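Durnbridge Household Forum > Beds and Bedding > Are mattress toppers and "rotate it" advice just a way of selling us more stuff?

Page 1 of 1

sceptical_sal
Posted Tuesday, 7:14 pm
Bit of a rant, sorry. We bought a Nillovach pocket sprung 3 years ago. The salesman in Ollon was very keen on the number of springs, 2000 of them, and said we'd get "a good 8 years minimum" out of it. There is now a dip on my side you could lose a cat in. I rang the shop and was asked whether I'd rotated it every month for the first year and every season after that. I had not. Apparently that was in the booklet. I was then offered a topper at £272.

So my question is whether rotating a mattress does anything at all, or whether it exists so that when the thing sags they can say it was your fault. I lean towards the second.

marrowfat
Posted Tuesday, 7:31 pm
It does something. Whether it does enough to matter is another question. If you weigh more than your other half then one side gets more work, and swapping the sides evens it out. You end up with two shallow dips instead of one deep one.

sceptical_sal
Posted Tuesday, 7:40 pm
Two dips doesn't sound like much of a selling point.

GreyGable
Posted Tuesday, 7:58 pm
I sold beds for a good while and I'll tell you what I told customers when the manager was out. Spring count means very little. They count the tiny ones in the top layer, they quote the king size figure on the ticket for the double, and there's no rule that makes one firm's 2000 the same as another's. What sags first is nearly always the filling over the springs. Lie on it, on your side, for longer than feels polite, and ignore the number.

On rotating, settlement in the filling is normal and most guarantees exclude it up to a certain depth. Have a look at yours before you argue with them.

Ruth Bermúdez
Posted Tuesday, 8:20 pm
I don't agree that the number means very little. Our first double was cheap open coil and we rolled into the middle every night. The pocket sprung one after it has more springs and we don't. I can't see how that's a coincidence.

GreyGable
Posted Tuesday, 8:26 pm
That's the type of spring, Ruth, and I'd give you that one. I meant comparing 1000 pockets with 2000 pockets.

marrowfat
Posted Tuesday, 8:41 pm
For what it's worth we turn ours when we change the clocks, so it's easy to remember. Strip it, stand it up, hoover both sides and the base, give it the afternoon with the window open and put it back the other way round. I've got no proof that the airing does any good either, but it smells better. 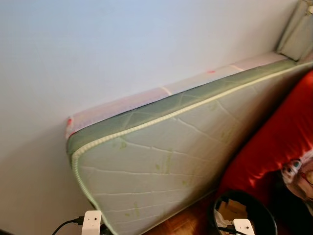

Filed under: Beds and Bedding / Stains, smells and airing

Heather Farquharson
Posted Tuesday, 9:05 pm
On the subject of stains, can we have a word about bicarb? Every website says sprinkle it on, leave it, hoover it off, good as new. I have done this on three different mattresses over the years and every time I've had the same yellow marks at the end of it and a hoover full of powder. I think people copy it from each other without trying it.

pilchard_pie
Posted Tuesday, 9:12 pm
It's for smells! It was never going to shift a stain. For old yellow marks you want a very weak mix of washing up liquid and cool water on a cloth, dab it, don't scrub, and don't soak it. Even then they mostly go fainter and stay there.

Heather Farquharson
Posted Tuesday, 9:19 pm
Well, the websites say both. And "mostly go fainter" is what people say about everything.

Ruth Bermúdez
Posted Tuesday, 9:33 pm
Does it matter, though, with a sheet on? Ours has marks and I can't say I lie awake over them. One thing to watch is the guarantee. When my sister tried to claim for a broken spring they refused to look at it on account of a tea stain. Hygiene grounds, they said. The spring was at the other end from the tea.

sceptical_sal
Posted Tuesday, 9:50 pm
See, this is what I mean. Didn't rotate it, not covered. Spilt tea on it, not covered. Dip isn't deep enough, not covered. What exactly would be covered?

GreyGable
Posted Tuesday, 10:02 pm
Broken springs, split seams, handles coming off. On a clean mattress, with the receipt. But the guarantee isn't the only thing you've got. If a mattress sold as good for 8 years has gone in 3, write to the shop (the shop, whatever they say about the maker) and put down in plain words what you were told. Measure the dip first. Lay a broom handle across the bare mattress and use a ruler down to the lowest point, and take a photo of it. Don't buy the topper in the meantime. It'll follow the dip.

pilchard_pie
Posted Tuesday, 10:10 pm
I'd half disagree on toppers. I've had a Bedoya one since last November on a spare bed that was too hard and it's been lovely. Wouldn't put one over a hole.

sceptical_sal
Posted Tuesday, 10:24 pm
Broom handle it is. I'll write to them at the weekend and report back, though I know what they'll say. And fine, I'll rotate it, once I've measured it and not before.

marrowfat
Posted Tuesday, 10:27 pm
Get someone on the other end. They're heavier than they look.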